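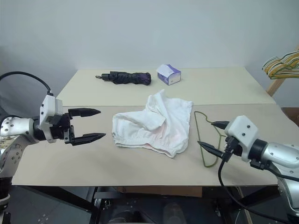 ## 4. Use of the ground floor after the conversion

### 4.1 The hall as designed and the hall as used

The competition brief for the Furnival building asked for a public hall which should be open without a ticket and without a fixed program. The winning scheme by Jasex answered this with one long room of 2,000 square meters, placed where the loading floor of the former warehouse had been. In the drawings that were sent to the jury, the hall is shown almost without furniture. People stand in small groups, and a few of them look up at the roof lights. The text that goes with the drawings calls the hall "a street with a roof".

Our observations give a different picture. In the hours we studied, most visitors did not walk through the hall. They came in by the east door, looked for a seat near the wall, and stayed there. The middle of the room was crossed by staff and by persons going to the elevator, but it was not often a place to stop. This was the case in the morning as well as in the late afternoon, and it did not change much when the weather became colder in September.

We do not read this as a failure of the design. The hall is well liked. Of the 548 visitors who filled in our questionnaire, 75 percent said that they would come back to the ground floor even if they had no business on the upper levels. What the result shows is that the word "street" described the room in a way which the visitors did not share. When they were asked to choose a word for it, many wrote "waiting room" or "living room", and these two words were not meant as criticism.

### 4.2 Tables and the wall zone

The tables were not part of the competition scheme. They were added during the detailed design, after the client had visited the Flemero halls and noticed that people there were sitting on the stairs. Jasex then proposed a strip of tables along the north and west walls. The strip is quite narrow in relation to the room, and in the first cost plan it appears only as one line under loose furniture.

In practice this strip carries a large share of the use. Visitors eat there, read, wait for other people, and fill in forms for the city offices upstairs. Several of them told us that they prefer a table against a wall because they can put their things down and still see who is coming. The small objects that people carry with them in the city, such as a folded umbrella, a tissue box or a piece of cloth, need a surface, and the design of public halls gives little attention to this need. The competition drawings contain benches, which offer a seat but almost no place for a bag.

A second point concerns the color and the light of the wall. The original brick was covered on the inside for thermal reasons, and there was a long discussion in Prarberg about whether this was right. The heritage office wanted the brick to stay visible on all sides. The agreed solution keeps it visible on the south side only, where the roof load comes down on the old piers. We expected that visitors would prefer the south side, as it is the one which appears in the press photographs and on the posters. However, the seats on the north side were taken first on most of the mornings when we were present. The answers in the questionnaire suggest two reasons: the light there is more even, and the draft from the main door does not reach so far.

### 4.3 Noise

The long form of the hall was chosen partly for structural reasons. The old column grid could be kept, and only 5 columns had to be replaced. But the same form produces a strong echo along the axis, and this was mentioned often in the open comments. Some visitors said that they could hear a conversation from the other end of the room better than the one at the next table.

The acoustic report had recommended absorbing panels between the roof lights. These were removed from the contract in the last round of savings, together with the second set of inner doors. The architects protested in writing against the first of these decisions and accepted the second one. From our point of view the order of importance could be questioned – the missing doors seem to have a greater effect on how people choose their place than the missing panels. Visitors who complained about the echo stayed as long as the others. Visitors who complained about cold air moved to another seat or went away.

It must be said that our material on this question is limited. The questionnaire did not ask directly about noise, so the comments come only from persons who wanted to raise the matter themselves. We also have no measurements from before the conversion, and a comparison with Flemero is difficult, as the halls there are lower and have a timber ceiling.

### 4.4 Consequences for the reading of competition drawings

The case of Furnival supports the view that the interior perspective is the least reliable part of a competition entry when later use is concerned. The plan and the section of the winning scheme were followed closely, and they can still be used today to find one's way in the building. The perspective was followed too, if we look only at the structure and the surfaces. What it did not contain was the furniture, and with the furniture the places where people would stay.

Juries could ask for one additional drawing at a larger scale, for example 1:20, which shows a seated person and what this person has brought along. Such a drawing takes little time to produce. In the second stage of the Prarberg competition it would have brought up the question of tables before the price of the hall was fixed, and the strip along the wall could perhaps have been built with power outlets and proper lamps. Both were requested by the users within the first year, and at the time of writing the outlets have been installed on the west side.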